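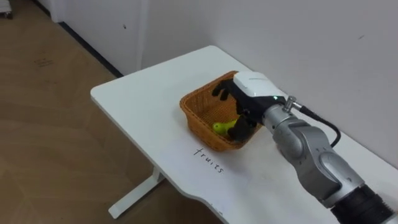 Drip irrigation for pots is one of those jobs I'd put off for years, mostly because I'd seen my brother-in-law's version, which was a tangle of black hose and a puddle. So when Suleiman Lawal offered to show me through the shadehouse at Fashola, where he keeps dwarf citrus and a few tubs of stone fruit going on timers, I said yes before he'd finished asking. What I wanted to know was pretty basic. How do you get from a bare stick in a tub to even one small green fruit sitting in the bottom of a wicker basket, like the one in the photo, without standing there with a hose every night of summer?

Reading time: 3 minutes
Print | E-mail this page

"Most people start with the timer," Suleiman told me, "and they should start with the filter." He runs 74 pots off a single tap, all on Runeck pressure-compensating drippers, and the filter is the first thing you meet after the tap. He unscrewed it to show me. There was a grey paste in there that I'd have been quite happy not to see (it was town water, too!).

The drippers themselves are little push-in things you could lose down the back of a couch. Each one has a rubber diaphragm inside, so the pot at the far end of the line gets the same drink as the one beside the tap. He used cheap ones for his first season. "The near pots drowned and the far ones were crisp. I lost 13 trees, and I'd grafted most of them myself."
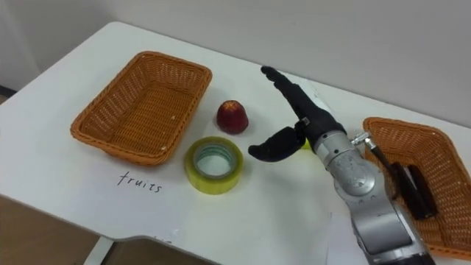 Red fruit beside the basket labelled "fruits".

I asked him what he'd changed after that, expecting a long list, but it was mainly the main line. He went from the skinny 4 mm stuff to 19 mm poly and only uses the narrow tube for the last bit to each pot. He also put a Brellora regulator straight after the filter, set low. It was the one part he'd tried to skip, and he blew three joiners off the wall in January while he was at the dentist.
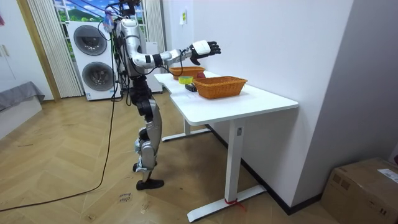
How often do the lines need flushing?

Every couple of weeks through summer, and monthly once the weather cools. Take the end plug off, run the tap until the water is clear, and put the plug back.

He's fussier about the timing than I expected. Everything goes on before sunrise, for 20 minutes, then there's a second short burst in the afternoon if it's going to be a scorcher. "I don't trust the rain button," he said. "Ten drops on the sensor and it thinks the job's done. Put your finger in the pot." I tried it on a lime and it was damp down to my second knuckle, so fair enough.

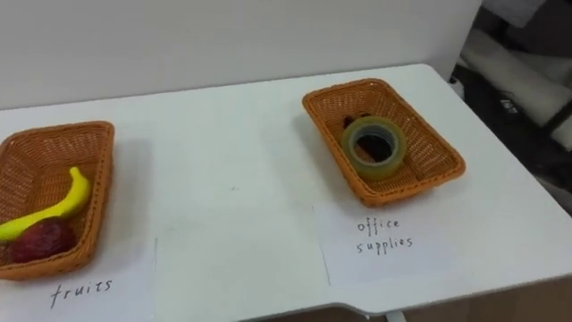

Feeding is where he and I parted ways a bit. He pushes liquid feed through the same lines with a venturi injector, and I can see the appeal, but it does mean rinsing with plain water afterwards or the salts cake up in the drippers. I'm lazy and I'd forget. Suleiman reckons slow-release pellets are fine for anyone with a balcony and a handful of tubs - "you just get your hands dirty twice a year" - so that's what I've gone with.

The whole set-up cost him around $400, not counting the first lot of drippers, which are still in a bucket under the bench. He offered me the bucket. I took the joiners and left the rest.

Contact us | © Arelano Home Growing | Back to top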